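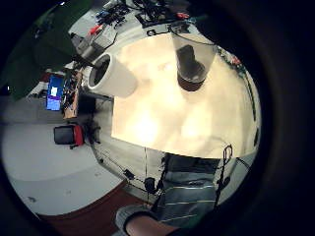

Tedov Handheld Gripper Kit – planning and budgeting notes

If you're pricing your first season of demonstration recording, start with the handheld kit and leave the arm for later. We love this thing! An operator picks it up, works at an ordinary table with ordinary objects (paper cups, clear plastic cups, whatever your task calls for), and you find out very quickly which jobs deserve a place in the arm budget.

What's in the base kit
Handheld gripper with wide-angle camera
Spare finger pads
Charging dock and carry case
Weight with camera fitted: 463 g

Worth adding
The Justgate body harness suits teams who want operator motion alongside the gripper view. Allow for one per operator, plus spare cables and clips – they're the first things to wear out. Sizes run small to extra large, and the straps fit over a regular shirt.

Planning your bench
Pick a big plain tabletop with space to stand along one side. Pale surfaces are lovely to work on but can throw glare, so put a bit of money aside for diffused lighting. Keep electronics and tools on a separate desk if you've got the room. Consumables are cheap as chips, so order cups by the sleeve and bin them once they lose their shape.

Price and lead time
Base kit: $901 ex GST
Harness: quoted per order
Lead time: seven business days from our Gourlay warehouse, longer for orders over 20 units

Kits bought this year will also work with the Skorkov arm mount when it arrives in September, so your finger pads and dock carry straight over. Ask for the mount drawing with your quote if you'd like to plan the bench around it.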